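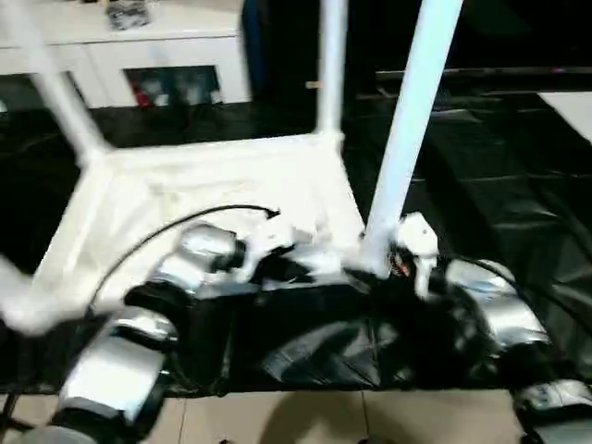 Black plastic under a white tube frame, will it mark my tile?

July 17, 2021
Posted by tilefloor_kt

Ok so quick one, on my lunch break. I have a white tubular frame, rectangular base made of bars and then poles going up from it at angles. Got it in April as a plant stand / drying thing, brand is Kernier, can't find the instructions anywhere. It lives on beige ceramic tile in the back room, and I put a big sheet of shiny black plastic under it to keep the floor clean.

Problems. One, plastic is all wrinkles. I pull one side straight and the creases go somewhere else, mostly over to the right. Two, the frame doesn't sit right on the wrinkles, rocks a bit when you touch it. Three, my sister says black plastic can leave a stain on grout if it stays down for months?? Is that real. Landlord is picky and I want the deposit back.

Also do I need to take the frame apart to redo the sheet or can I just lift one end. Poles are a pain to get back in.

Thanks in advance

Kwame Fiadzo

Did floors for years, mostly ceramic. The glazed tile itself, don't worry. Grout is the part to watch. Unsealed grout plus water trapped under plastic = dark lines, sometimes a musty smell. Usually it's the damp doing it more than the color of the sheet. Drip a little water on a grout line. Soaks in and goes dark, it's not sealed. Beads up, you're fine for now.

If it's not sealed, clean it, let it dry a full day with the plastic off, then seal. Small bottle is plenty for one room.

Wrinkles: that sheet was folded up in a package, it wants to stay folded. Lay it in the sun for an hour, or go over it with a hair dryer on low, keep the dryer moving. Then start flattening from the MIDDLE and work out to the edges. Everybody starts at an edge and then chases the same crease all afternoon. Tape the corners with painters tape, not duct tape, duct leaves gunk on tile.

Frame, don't take it apart. Two people. One lifts the base at one end by the bars, other one slides the old sheet out halfway and feeds the new one in. Put it down, swap ends. Dont lift by the slanted poles, the joints at the corners arent made for that and they loosen up. If it still rocks on the bare tile then its the frame and not the plastic, so check that before you buy anything.

And pull the sheet up every few weeks and wipe underneath. Takes 5 minutes.

brotonside_mom

get a thicker sheet, problem solved. mine was the cheap one and it creased if you looked at it. the 6 mil stuff lays way flatter

hal.w

Agree on the thicker plastic but it's slippery on tile, be careful. I put a piece of that rubbery shelf liner under each corner of mine, stopped the sliding. Also cut the sheet down, if it covers most of the floor and you only need it under the stand, thats a lot of extra plastic to trip on. I leave a foot past the base all the way round.

For white poles btw, scuffs come off with a damp melamine sponge, go easy, it takes the shine off if you scrub. No idea about the grout thing, mine's vinyl.

tilefloor_kt

Did the water drop test, soaked right in. So sealing it is. Will try the hair dryer tonight, sister can hold the other end since she started this. Thx all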